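Prestum desk planner software, one year of use in a small firm

We are a consulting company in Kallisville with 37 people, and I am the person who has to know who is working on which client. Before Prestum we did this with a shared spreadsheet. It was slow, and two people could change the same row without seeing each other.

I bought Prestum in August after a trial of one month. I also tested Rulent, which looks nicer but wants a separate licence for every guest, and for us this was too expensive.

Setting up took me two afternoons. The import accepts up to 1,000 rows in one go, so I had to cut our old file into pieces. The help pages explain this well, but only at the end, and I had already received three error messages when I found it.

The daily work is good. You pull a person onto a project, and the hours are counted for the week and for the month. If somebody is planned above their contract, the name becomes red. My colleagues learned it without a course, and I can't say this of many programs we have bought.

Less good is the reporting. The monthly report has a fixed order of columns, and our partner firm Guo wants another order, so every month I move them by hand. I wrote to support about it and had a friendly answer the next morning — but no date for a change. The search is also weak with short names.

The mobile version I use only for holiday requests. It is enough for that.
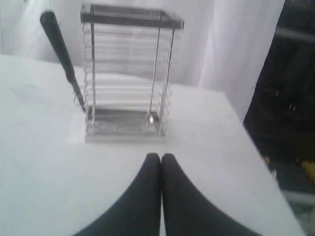
A wire rack on a white tabletop.

The price went up a little at renewal and we stayed. I would recommend Prestum to offices of our size. If you have 2,000 people and several countries, please ask for a longer trial, because I don't know how it behaves there.

Four stars from me, and I will take the fifth out of the drawer when I can move the columns.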